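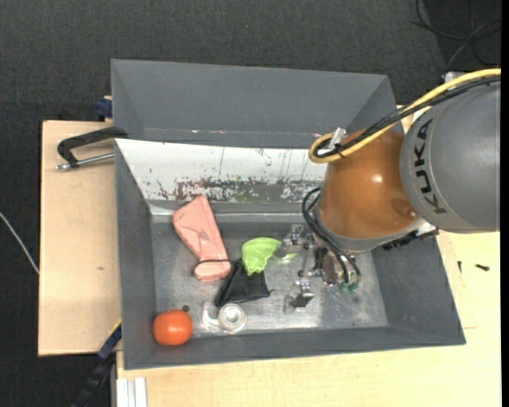 Why don't you just buy new bins, Dimitriou wanted to know, if the old ones are that beat up? Came in on the shared page this morning, right under my last entry, and I've been arguing with it in my head ever since, so it can go in the notebook.

24 March 2026, bin day (well, bin day two)

Short version of the answer: the gray ones are the only size that fits the boards, and the scrapes don't matter to anything we sort. The white panel on the inside wall looks awful, I'll give Dimitriou that. The lower part is worn to a ragged gray and brown band and there are thin scratches running up through the white above it. The floor of the bin is scuffed too. But I ran my hand along all of it before lunch and there's nothing sharp, nothing that catches. A knit sock came across the worn band without a single pulled thread, and that was my whole test. Very scientific!

The Brostora bins would be the obvious swap and I did get a price. 49 dollars each, plus freight, and they're straight-sided. I like the slanted walls. Soft stuff slides back down to the bottom when you let go of it up near the rim, and in the straight ones (we had two on loan last fall) everything small ended up standing in the corners and you had to dig. So no, not buying, at least not before April when the budget rolls over. If somebody wants to make the case again then, fine, I'll listen.

OK, on to the sorting itself.

We're still on the Bullow lot, the mixed household and soft goods one. The inventory sheet that came with it says 1,154 pieces. I'm 313 in as of yesterday's close, and those are logged, tagged and on the shelf. Today went slower, mostly thanks to the soft things. Hard items you pick up, look at, write down, done. Soft items have opinions. Anything folded comes out of the bag folded one way and gets put down a completely different way, and then I'm standing there trying to decide if it's the same line on the sheet as the one I did twenty minutes ago.

Small groups are working much better than the big dump-outs. Only a few things in the front bin at a time, next bin right behind it kept mostly clear so there's somewhere to go. I fought this for a week (it feels slow, you keep going back to the bag) and I was wrong, it's faster. When I tipped whole bags in I'd spend half my time just untangling.

Speaking of. Straps. Straps and cords are the enemy. The group with the salmon-pink folded piece is a good one for showing what I mean: there's a thin black strap or cord lying right across the lower part of the pink and running on over to the crumpled black thing beside it. Lift the pink and you have to think about the black, lift the black and you have to think about the pink. I've started putting a little "L" on the tag for anything that lies linked up with something else at first look, and I'm not going back to redo the first 313, sorry. From here on only.

I wrote "black, fabric-like, crumpled" on the sheet for that one and left the item name blank. I know we said no blanks. But I'd rather have a blank than a guess we have to chase down later, and the Bullow sheet has 17 lines that could be it, all of them called "accessory, dark." Thanks, Bullow.

The green cup I have nothing but love for. Bright lime, scalloped edge, ribbed like a shell, wide at the top and narrow down below. You can find it in any pile. It was partly over the black piece and I still had it on the sheet in two seconds. Color put down as "lime green," and please, whoever does the next batch, use "lime" and keep plain "green" for the darker stuff. I found three spellings of chartreuse in the log and I think all three were me.

Sizes: I'm measuring soft things as they lie, longest way, and writing "folded" next to the number. Unfolding everything to measure it flat is going to take us to summer. If the Drumstead people want flat measurements for their catalog they can have them for the pieces they choose, when they've chosen them. I'm going to put that in the email tonight so it doesn't sneak up on us like the hanger thing did.

Table notes. The beige board is good, leave it where it is. The yellowish tabletop is a bit slicker than the board and I want to try a strip of shelf liner under the front bin, I've got half a roll at home. Also noticed little white and pinkish marks along the bottom seam of the rear bin, and a reddish one farther over. Could be anything. I'm going to wipe that seam with plain soapy water before any of the pale fabrics go in, and if the marks don't lift then the pale stuff stays in the front bin, easy enough.

Things I keep forgetting, so writing them down again:
tags go on AFTER the sheet line is filled in
don't tag the strap, tag the body
the shelf labels for soft goods are still the old ones, print new
bring the shelf liner
ask about the 17 "accessory, dark" lines

Plan for tomorrow is to finish the bag that's open and start on the next Bullow one, the heavy one. I peeked. It's mostly kitchen by the feel of it, so a nice quick day with any luck, and then back to the straps.

Dimitriou, if you're reading down this far: bins stay.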